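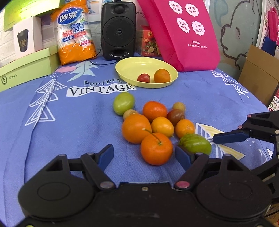 Produce-to-plate, blue cloth table, ten loose + two already on plate. Tuesday, first block.

Started 9:10, Bogdan on left/right pair, me on the log. Goal for the day 55 episodes of "put it all on the plate, any order". Emília wants mixed starts, so some episodes open with pieces already on the plate and some with it bare. Not to be sorted into separate folders!! the start state goes in the episode note and that's it.

Rules as agreed w/ Chaminda (writing them down again, two people asked):

- both grippers visible to each other's camera before first move
- one piece per grasp. If two come up together, put both back and go on, keep the episode
- open fully between grasps. Half-open approaches were the main junk in the last Plindik batch
- no nudging with closed tips. Nudging with one open finger is ok if the piece is touching a neighbor
- plate stays put. If it slides more than a finger width, stop and mark `plate_moved`

**Notes while going**

The cluster is tight, everything touching or close to it. Big orange one in the middle-left hides one of the small tan ones, from the low angle you only get a piece of it. Bogdan went for the big one first every time, which makes the tan one easy, but then the model only ever sees that order. Asked him to take the back row first every other episode. Slower. He hates it. Keep doing it.

The one with the long curved stem is the awkward grasp. Stem leans over onto its neighbor, so if you close from the left you pinch stem and fruit both. Ep 7 dropped it, ep 8 dropped it, ep 9 fine after he rotated the wrist and came in from the plate side. Leave 7 and 8 in, drops with a recovery are useful. Ep 12 drop rolled off the table, no recovery, cut.

Long green one: grab across the middle, not the ends. Slips out lengthwise otherwise. Fingertip covers part of it in the near camera right before the grasp, nothing to do about that.

Tomatoes fine. Shiny ones give highlights but Silvia H. says the labels from the last pass held up, so not touching the lights.

Cloth: there's a fold running down the left part, along the triangle chain. Tracking jumped twice with the left gripper when it came down low over there. Could be the fold, could be that he was moving fast. Smoothed it after ep 15, no jumps since but only a few episodes so don't trust it yet. The cloth itself stays, the lettering and the prints give the tracker plenty to hold on to. On the plain table we lost the pose all the time.

Background (speaker, cups, pink bag, boxes) stays as is for this block. Chaminda wants it changed between blocks and never inside one. So please dont tidy the back of the table at lunch.

**Sync**

Left and right clocks were 4 frames apart at ep 1. Re-did the clap, good after. Ep 1 and 2 need the offset applied by hand, Silvia B. has the script. Clap again after every battery swap, I forgot once (between 18 and 19, checked, offset was zero, lucky).

**Count**

26 done by noon incl. the cut one. So behind. Total for the Fulen set will pass 3,000 this week only if the afternoon goes better than the morning did.

Things that ate time:

- right gripper pads picking up juice or something, got tacky, pieces stuck on release. Wiped with damp cloth. Now wiping every ten eps
- card full on left, no warning beep. check free space at START
- Bogdan talking to people mid-episode. No audio kept so who cares but he stops moving and we get long dead stretches. Trim anything over two secs

**Afternoon**

Swap operators, Silvia B. on grippers. She closes slower than Bogdan and pauses over the piece before going down. Good to have both. Put operator initials in the note, not the file name, the Preltach importer chokes on extra underscores.

Shuffle by hand between episodes, really shuffle, the last few starts look nearly the same to me. Citrus and the yellow-orange one have been side by side all morning. Move the plate a bit too, front edge left/right, but keep it clear of the "Perfect" print so we have somthing fixed to line up against in the overhead check.

TODO

- [ ] offset on ep 1, 2
- [ ] delete ep 12 from the index as well as the disk
- [ ] ask Emília if a piece balanced on the plate rim counts as placed (ep 21). I marked yes for now
- [ ] new pads, right side
- [ ] flatten cloth fold again before first afternoon ep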